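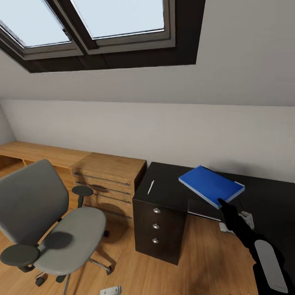 Skylight, slope and knee wall: life at the top of the house.

The rain starts at four in the afternoon, and in the attic you know it before anyone else in the house. First a tick on the glass, then a few more, then the whole roof joins in and you have to raise your voice to be heard.

I grew up on the ground floor and envied every friend who slept under a roof. So when I moved to Slanina and found a town full of steep gables, I started asking people if I could come up and see. They nearly always said yes! Attic people love to show you the attic.

The old houses along Bundow Street were built for storage up top. Apples went there, and onions, and the winter bedding in summer. Ryszard Adamczyk remembers being sent up for apples as a boy and coming back down with his sweater smelling of them. He has slept in that same attic for six years now, under a ceiling he insulated himself, and he swears that in September the smell still comes out of the beams.

His conversion was a patient one. He did it over three winters, on weekends and after supper, carrying the old boards down and the new ones up a stair so narrow that the wallboard had to be cut in the kitchen first. The window was the big expense — $3,000 with the flashing and the labor — and it was the one job he handed over to someone else. "I can live with a crooked shelf," he told me. "I can't live with a crooked hole in the roof."

Everyone I visited had a view on floors. You spend more time close to the floor in an attic than anywhere else in the house, what with all the ducking and kneeling, and people get attached to what they've put down. They also argue about rugs. Your downstairs neighbors (or your own family, underneath, trying to sleep) hear every dropped shoe.
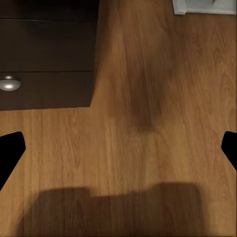 Wilma Tennant would lay a thick felt pad under the whole floor if she had to do it over, and she told me so before I had even sat down. Her son was 12 when he took the top room, and he practiced the drums up there on a rubber mat that stopped nothing. He has since moved to Akundale with the drums. She kept the room, put her sewing in it and bought the thickest rug she could get up the stairs.

Then there is the heat. I visited one top room in the middle of July and lasted as long as a glass of iced tea. Old hands open the roof window early, shut it by ten in the morning, pull the blind and don't touch anything until evening. Shades that go on the outside of the glass work far better than the ones inside, and I heard this so often that I went home and ordered one.

Winter is kinder, if the insulation is good. Snow on a skylight turns the light a soft gray-blue, and then around noon a whole sheet of it lets go and slides off with a thump that makes every visitor jump. I adore that thump.

As for furniture, forget anything tall. The space along the low wall is where attic people get clever: long shelves, drawers, a mattress pushed right in under the slope. Desks are a trickier question.
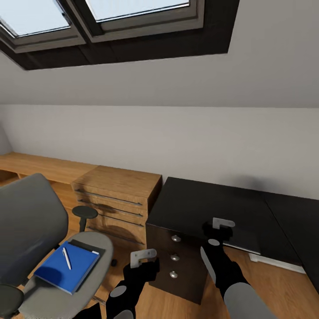
Kofi Wumbei thinks a desk belongs right under the window and won't hear otherwise, glare or no glare. He wrote to me from Atadley after I asked readers for their attic stories, and said that he had tried his desk against the gable wall, hated it within a week and dragged it back. On clear nights he turns off the lamp and looks straight up. He has never owned a telescope and doesn't want one.

I think about his letter when I'm up in my own top room, which I finally have. It's small, the door sticks, and I've hit my head on the same beam more often than I care to admit. Last night the wind got up and the whole roof creaked like a boat. I made tea, carried it upstairs and stayed awake far too late, listening.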